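Chapter 4
Prison Farms and the Men Who Ran Them

Most states in the South did not build large cell-block prisons after the Civil War. They leased convicts to private companies, and when the leases became a public embarrassment they bought land and put the convicts to work on it. The result was the prison farm. It had few walls and few paid guards, and its books were expected to balance.

This chapter looks at one of them, the Lonwood farm, from the purchase of the land to the closing of its last dormitory. The records are uneven. The punishment ledgers survive almost complete, while the hospital books were kept for only part of the period and several pages are missing. Dates in the ledgers are often given by month alone, so students should build their own timeline as they read.

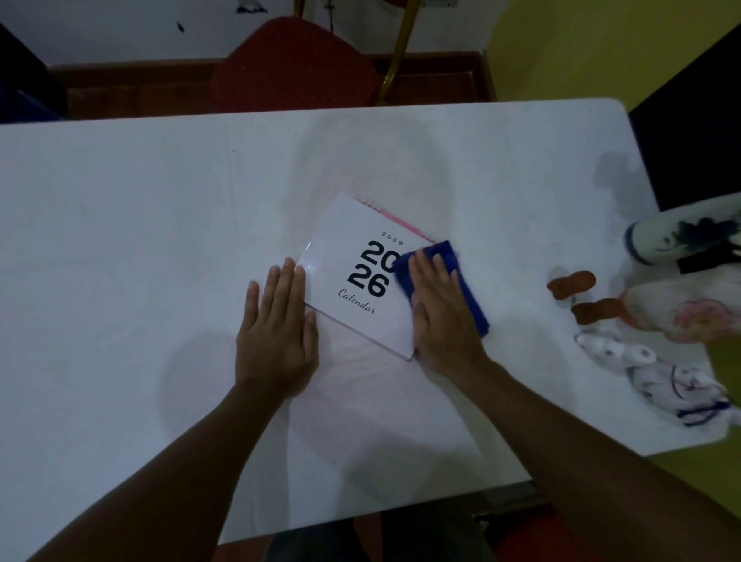
A desk calendar for 2026, with the year 2569 printed in smaller figures.

The state bought Lonwood from the Lachance family, who had grown cotton there and gone into debt. The first 73 convicts arrived in September and slept in the old gin house. Within two years the farm held 500 men. The sleeping quarters had grown much more slowly, and the inspectors' reports complain of three men assigned to two bunks.

The warden hired very few guards. He relied on trusties, convicts who were given better food and sometimes a rifle in return for watching the others. A trusty who stopped an escape could expect a shorter sentence. A trusty who let a man get away could lose his post and be sent back to the fields, among the men he had been guarding. Much of the violence recorded in the ledgers took place between trusties and field hands, at night, in the dormitories.

Historians disagree about how much the state capital knew. The governor's office received a report from Lonwood every quarter, but the reports dealt mainly with acreage, mules and the price of cotton. Deaths were listed on the last page under "Losses," along with livestock.

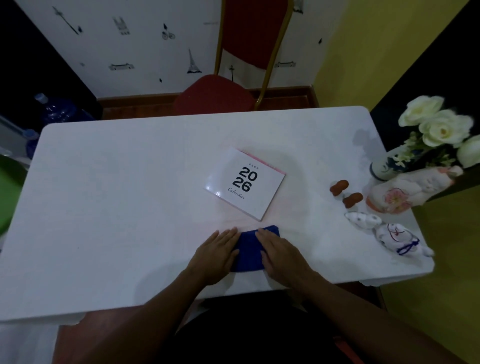

Tomomi Sekiguchi argues that this layout was deliberate. In her view the clerks knew that the last page was seldom read, and the warden knew it too. Others see only a bookkeeping habit left over from the leasing years, when the Gudinari Timber Company used the same form in its camps.

Whichever reading is right, the reports were enough to protect the farm for a long time. Change came after a stabbing in the dining hall, when the dead man's brother took the matter to the Larnico newspaper. The paper printed the names of the trusties on duty that evening and asked why a convict had been carrying a butcher's knife. A grand jury met the following spring. It heard from the warden, the farm doctor and two former convicts, and it returned no indictments.

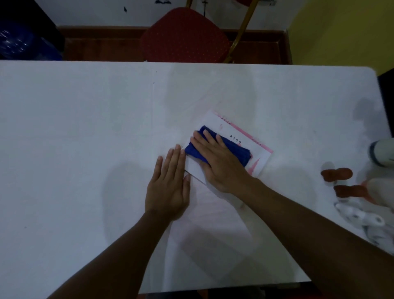 4.1 Buying the Land

The sale of the Lachance property was handled by a land agent in Larnico. The deed covered the fields, the gin house and the river landing, but left the family its burial ground and a right of way to reach it.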